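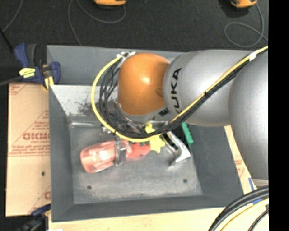 The arm reaching into the metal bin. The gripper is underneath the orange wrist joint.

Workshop > Young Makers > How Things Work > Robot arms

Print this page | E-mail this page

How a robot arm picks things out of a bin

June 22, 2026
By the Baswood Workshop Young Makers page

Picking one thing out of a box of mixed things is easy for a person. You look, reach, close your fingers and lift. A robot arm has to do each of those jobs as a separate step, and each step needs its own part or its own piece of program. The build at Baswood is called Adier. It is a bin-picking bench, put together in the shared workshop.

The arm

A robot arm is a chain of stiff pieces called links. The places where the links turn are called joints. Inside each joint is a motor, and next to the motor is a sensor that measures how far the joint has turned. The control computer reads all the sensors many times a second. From the angles it works out where the end of the arm is.

The maker's name, KUKA, is on one of the grey links. The orange block beside it is part of the wrist. The wrist tilts and turns the gripper, much as your own wrist points your hand.

The gripper

The gripper is bolted to a flat metal plate called a flange. If a gripper closes too softly, the object slips. If it closes too hard, the object may be squashed or the fingers may bend. The program on Adier has 4 force settings, and the lowest is tried first.

The cables

Look at the yellow cable. It makes a large loop round the wrist, and a bundle of black cables follows the same way. The loop is slack, meaning spare length. When a wrist turns, the distance a cable has to cover changes. A cable with no slack would be pulled tight and could come out of its socket. Too much slack is also a fault — a loose loop can catch on the edge of the bin. Small ties hold the bundle in place between the moving parts.

The bin

The walls of the bin slope. A round object that rolls against a sloping wall tends to roll back to the flat bottom, where the gripper can reach it. The walls are also an obstacle. The program holds a simple model of the bin, made of flat shapes, and checks every planned move against it. If any part of the arm would touch a wall, the move is thrown away and another is worked out.

This only works if the real bin is where the model says it is, so clamps are fixed at one side. If a bin is knocked 17 millimetres to the left, the arm will still go to the old place.

Choosing what to pick

The things in the bin have different shapes and colours. A long smooth shape can be gripped across the middle. A shape with points sticking out is harder, as the fingers may land on a point and push it away. Shiny metal is hard in another way: bright reflections can confuse a camera.

The test log for Adier now has over 1,222 tries in it. Each entry records the object, the force setting and the result. After 3 misses on the same object the program leaves it and chooses another.

Words to know

Link: a stiff part of the arm.
Joint: a place where the arm turns.
Flange: the plate that holds the gripper.
Slack: spare length in a cable.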